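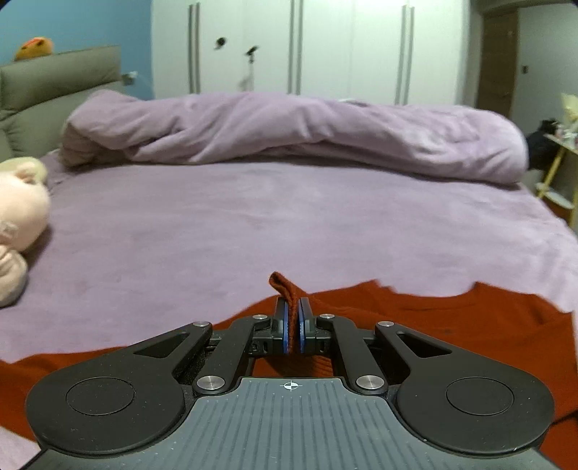

Orange-red knit on the lavender sheet.

Red lentil soup, batch thirteen

Posted 11/09/2025

I have been making the same red lentil soup since July, changing one thing at a time and keeping notes. The recipe at the bottom is the version I now cook without looking anything up. The notes come first, so scroll if you only want quantities.

The starting point was a recipe on the back of a bag of lentils. It gave a soup that was thick at the bottom of the pan, thin at the top and tasted mainly of tomato. I wanted something that would stay even for three days in the fridge, freeze without splitting and need no blender. My blender leaks, and I don't intend to replace it before winter.

Water

Most of the early trouble was water. Red lentils go on absorbing it long after they are soft, so a soup that looks right in the pan is a paste by the next morning. The bag suggested three parts water to one part lentils by volume. I went up to four, then five, and settled on just over five by weight, which looks wrong for the first twenty minutes and then stops looking wrong.

I weigh the water now. The marks inside my measuring jug turned out to disagree with the scales, and the error grew towards the top of the jug. For a cake that would matter a great deal. For soup it matters enough that two batches made to the same recipe came out visibly different, and I spent a fortnight blaming the lentils.

The pan also makes a difference. A wide pan loses far more steam than a tall one, so if yours is wide, keep the lid on and tilted. I use a tall one from Stullen, bought second-hand with a dent in the base, and it sits slightly off level on the hob. Stir the high side more often than you think you need to.

Onions

Batches two to six were onion batches. I tried them raw into the water (sharp, slightly soapy), softened for ten minutes (fine), browned for twenty-five (good but brown, and the soup goes the colour of a puddle), and softened slowly under a lid with a pinch of salt. The last one won. Fifteen minutes on a low heat, lid on, one stir halfway. They should be limp and pale with no colour at the edges.

Two medium onions is the right amount for this quantity of lentils. Three makes it sweet. I did one batch with a leek in place of the second onion and would do it again, though the green part needs to go in late or it turns grey.

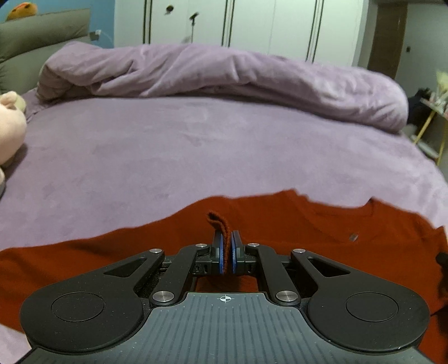
Spices are where I have the least confidence, so treat this part as a report on my own cupboard. Cumin seeds go into the oil before the onions and come off the heat as soon as they smell of something. Ground coriander goes in after the onions. Turmeric is mostly for colour and half a teaspoon is plenty. I bought a smoked paprika from Ultia, an online shop, and used it in batch eight, and the whole pan tasted of crisps. A quarter of a teaspoon stirred into the oil for the top is a better use of it.

The blend I keep going back to is the one sold as Chacko at the market, a mild orange powder with fenugreek in it. If you can't get something like it, add a small pinch of ground fenugreek and leave it at that. Too much is bitter, and nothing added afterwards will cover it. I have tried sugar, more lemon and coconut milk on a bitter batch and ended up with a larger quantity of bitter soup.

Tomato

One tablespoon of purée, fried with the spices until it darkens. I dropped tinned tomatoes altogether at batch nine. The acid slows down the softening of the lentils, so with a whole tin in the pan the cooking time went from twenty-five minutes to nearly forty, and there were still hard bits. If you like more tomato, put it in at the end.

Salt and acid

Salt goes in twice: the pinch with the onions, then the rest once the lentils have collapsed. I used to salt by taste at the start and overshoot every time, as the pan loses water while it cooks. Lemon juice goes in off the heat. Half a lemon for the pan, the other half cut up on the table. Bottled juice works but needs slightly less.

Storage

The finished batch weighed 1,726 g, of which I ate 621 g over the first day (lunch, and then a second bowl in the evening that was not planned). The rest went into tubs. It keeps for three days in the fridge and thickens each day; loosen it with hot water from the kettle, a little at a time — cold water leaves lumps. From frozen, heat it with the lid on over a low flame and leave it alone until the edges have melted.

I have not noticed any difference in taste after a month in the freezer. Leave a gap at the top of the tub.

The recipe

Serves four, or one person repeatedly.

300 g red lentils, rinsed until the water is nearly clear
1.6 kg water
2 medium onions, chopped small
100 g carrot, grated
3 cloves of garlic, sliced
3 tablespoons oil
1 teaspoon cumin seeds
1 teaspoon ground coriander
Half a teaspoon turmeric
1 teaspoon mild orange spice blend, or a small pinch of fenugreek
1 tablespoon tomato purée
Salt
1 lemon

Warm the oil and add the cumin seeds. When they smell toasted, add the onions and a pinch of salt, cover, and cook on low for fifteen minutes. Add the garlic and carrot and cook for another three. Stir in the ground spices and the purée and fry for two minutes, scraping the base.

Add the lentils and water. Bring to the boil, skim off the foam, then turn down to a simmer with the lid tilted. Cook for twenty-five minutes, stirring every five. Beat it hard with a whisk for a minute, which does most of what a blender would. Add salt, simmer for five more minutes, take off the heat and add the juice of half the lemon.
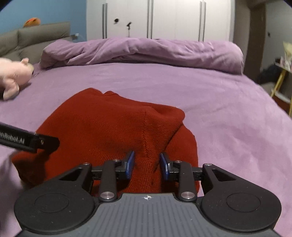 Red knit, on the bed.

Next I want to try the same method with yellow split peas, which will need soaking and probably double the time. I have a bag from Flamel at the back of the cupboard with no cooking instructions on it at all. If anyone has a water ratio for split peas by weight, please leave it in the comments.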